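Winddale Ballpark: pre-season ground inspection
Inspected by: Zinash Gashaw
Accompanied by: Cathal Nic Aodha (grounds)
Date: Jul 31, 2024
Ratings: S = satisfactory, A = action needed, N = not inspected

1. Playing area

1.1 Backstop netting, tension and fixings: S
Two shackles on the third-base side replaced before the visit. Pins moused with wire.

1.2 Backstop padding: A
Cover split at the second panel from the left, foam exposed. Tape is not an acceptable repair at this height. Replace the cover.

1.3 Infield surface, lips and edges: A
Lip between the infield skin and the outfield grass is too high behind second base. Cut back and re-level. Recheck after the first heavy rain.

1.4 Bases and anchors: S
All three anchors firm. Plug covers held in the grounds store.

1.5 Pitcher's mound: S
Clay firm at the landing area. Plate level and free of movement.

1.6 Outfield fence: A
Top rail cap missing for 14 ft in left field. Wire ends point inwards. Sultex to supply matching cap. No play until fitted or temporarily sleeved.

1.7 Warning track: S
Width even. Some weed growth at the right-field corner, cosmetic only.

2. Dugouts and bullpens

2.1 Dugout rail and screen: S

2.2 Steps and nosings: A
Nosing strip lifting on the bottom step, home side. Refix with screws. Adhesive alone failed last November.

2.3 Bat and helmet racks: S
Cathal Nic Aodha asked whether the old rack may stay as a spare. No objection if it is bolted to the wall.

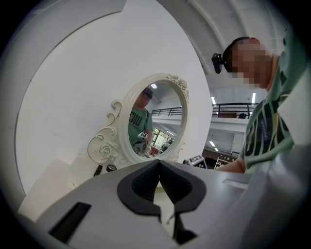
2.4 Changing rooms and umpires' room: A
Bench fixings, hooks and door closers were checked in both team rooms and passed. The umpires' room has no fixed seating and the one chair has a loose leg; remove it from use. Any new furniture for that room should have a plain white top, of the vanity or dresser sort, as marks and spills show up on it at once. Top edges to be rounded or fitted with corner guards. Anything tall enough to tip must be strapped to the wall.

3. Spectator areas

3.1 Stand, seating and handrails: S
Stated capacity 3,000. Burkuvero load certificate seen and in date.

3.2 Grass bank: A
Limit of 700 to be posted at both entrances. The sign at the north entrance is missing.

3.3 Exit gates: S
All open outwards without a key. Keep the hatched area clear of bicycles.

3.4 Foul ball warning signs: S

4. Floodlights and electrical

4.1 Mast bases and access doors: S

4.2 Lamp heads: N
Hadgu lift not on site. Adhiambo Shemweta to rebook.

4.3 Scoreboard isolator: A
Label faded. Replace with an engraved one.

Comments

Items 1.2 and 1.6 must be closed before any fixture, including practice games. Send photographs of the finished work to Senyo Appiah. The remaining actions may be closed at the follow-up visit. Item 4.2 will be inspected separately and does not hold up daytime play.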